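## Care of the kitchen arm: cleaning, reach and grip at the sink

The arm in the teaching kitchen is to be looked after by the people who use it. The points that follow apply to the counter and sink station and should be read before the start of a shift.

Set the reach first. Bring the open gripper down beside the rim of a footed colander on the counter and stop short of the stone. Small containers may stay on the counter during this check, provided their positions have been entered in the station sheet.

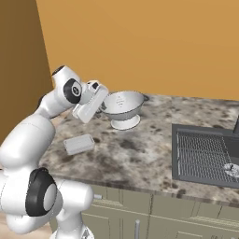

*Prepared by Harriet Kapoor, Kitchen Equipment Office, Pramgate*

Wipe the white links with a soft cloth and warm water with a little dish soap. Wring the cloth out well. Do not spray any liquid at the black joint caps, and do not use scouring powder, which dulls the finish and holds grease afterward. The arm must be switched off at the wall before any cloth touches it.

The gripper fingers need more frequent attention than the rest. Starch and oil collect on the inside faces and cause light items to slip. Clean them after every 22 work cycles, using a cotton swab for the narrow gap near the wrist. Worn finger pads are replaced as a pair. The part is listed as Drerell 353 and is kept in the second drawer of the supply cabinet.

**Working in the basin**

Reaching into the sink calls for a separate height setting. The granite and the basin floor are at different levels, and a program taught on one must never be run on the other. Lower the arm by hand control until the fingers are just clear of the basin floor, then save the position under a new name. Keep the path away from the faucet and its lever.

A colander placed with its bowl upward and one placed with its bowl downward require different grip points. Teach both. Small items beside the base should be approached slowly, with the fingers kept close to the colander's side.

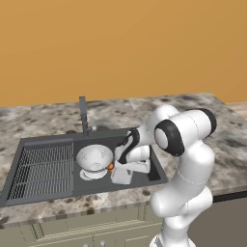
Kitchen and Workshop Notes, No. 21, p. 215

If the gripper touches the basin floor, stop the arm and check both fingers for chips before resuming. A finger that no longer closes squarely should be reported to Ryszard Kurek, who holds the adjusting key. Users should not tighten the wrist screws themselves.

At the end of the shift, raise the forearm clear of the sink, open the gripper fully and switch off. Dry the fingers with a clean towel. Enter any change of height setting in the station sheet, with initials.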